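How many demos before it picks up bowls, and does my counter matter?
Posted in Teaching by Demonstration, February 2019

Dunbar40
I've been teaching my arm to stack bowls using a hand-held gripper with a camera on it. I do the whole job by hand, save the run, then train on the lot. So far I have 151 runs, all in my own kitchen with the same bowls. It reaches for the right spot most of the time, but then it closes too early and knocks the rim. Do I just need more runs, or am I doing something dumb? I tried remote control with a gamepad before this and it was painfully slow, so I'd like to stick with doing it by hand if I can.

Colton
more runs. i had the same thing and it went away at 225

Prasham
I'd look at how you close your hand before you record another batch. When I started I would squeeze while I was still moving in - you do it without thinking, because your fingers know where the bowl is - and the arm copied exactly that. Now I stop next to the rim, wait a beat, then close. It feels silly, but my failed grabs dropped a lot after I threw out the old runs and did 40 new ones that way. Also check that your video and your gripper width are lined up in time. Mine were off by a bit and it looked just like your problem.

Eresar
Agree with the pause. I don't agree that you need a pile more runs in the same spot, though.

Bowls are a pain to teach because there are so many ways to grab one, and if you mix them all up the arm picks something in between. Choose one grip and stick to it for the whole set, then change everything else. I move the bowls to new places before every run, and I put different ones out together so it doesn't learn just one look - a plain white one with a couple of pink flowered ones, all on the gray grid mat by the sink. I leave the usual kitchen stuff where it is too, the cutting board against the wall, the dish soap, the rolls at the back. If you clear it all away for training, you'll have to clear it all away every time you want the arm to work. I'd do up to 40 runs like that, train, and see where it misses before doing any more.

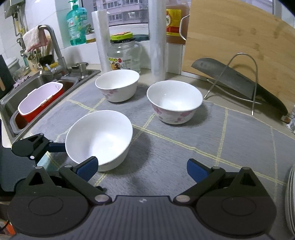
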